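September 2025
By the Lerdale documentation desk

Section 3. Planning and budget before you order

This section is for the person who must prepare the purchase. Please read it before you sign the Skuvitier order form. The installation itself is explained in Section 4.

3.1 Choose the first task

1. Write down one cleaning task only, for example wiping the bathroom sink with a cloth.
2. Write where the task begins and where it ends. "Clean the bathroom" is too wide for a quotation. "Wipe the basin and the rim" can be priced.
3. Note what normally stays on the rim, such as bottles and soap. Decide if your staff will remove it or if the robot must work beside it.
4. Send these notes to Clarkon together with your floor plan.

Note: The price of the task set-up is calculated for each task. If you add a second task after the order, it is quoted again.

3.2 Measure the room

1. Measure the door opening at its narrowest point, with the door fully open.
2. Measure the free floor in front of the vanity. Do not include the space where a drawer or a cabinet door opens.
3. Measure the height of the rim and the depth of the basin.
4. Mark the power outlets on your plan, and draw the path of every cable from the outlet to the working position.

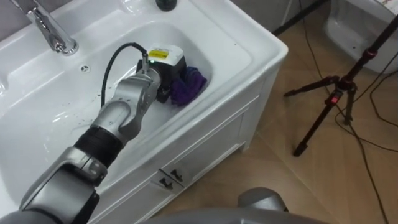 5. Add up the cable lengths and order one size longer. A cable which is stretched tight will pull on its connector.
6. Write the floor material on the plan. For tile, write also if the surface is smooth or textured.

Caution: Do not lay a cable across the doorway. If there is no other path, ask for a floor cover and include it in the budget.

3.3 Prepare the budget

Use a separate line for each item below. One total figure is hard to defend when your manager asks what can be taken out.

- robot, arms and hands
- task set-up by Clarkon
- Zoubi service plan, first year
- cables, floor covers and stands
- cloths and other consumables
- staff hours for training
- reserve

We recommend a reserve of 20 per cent of the total before tax. In the set-up projects we followed, the reserve was spent mostly on small changes to the room and on extra visits. Staff training takes 19 hours for each operator, and these hours are not part of the service plan.

Cloths look like a small cost, but please count them properly. One site used 112 cloths in its first month, nearly double its plan. Buy one type and colour for the whole trial and keep the same supplier. 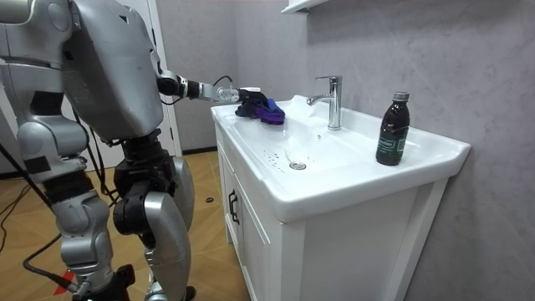 Can we rent the robot for a trial before we buy it?
Rental is possible for 3 months, and half of the rental fee is taken off the price if you order before the trial ends.

3.4 Book the dates

1. Ask for the delivery date in writing. Orders confirmed in October are normally delivered in the new year.
2. Reserve the room for the full set-up period and tell the people who use it.
3. Keep one day free after the set-up for the acceptance check (see Section 5).

Caution: Do not cancel your present cleaning contract before the acceptance check is signed by both sides.

Questions about this section: Lerdale customer desk, weekdays | © Lerdale. All rights reserved. | Back to top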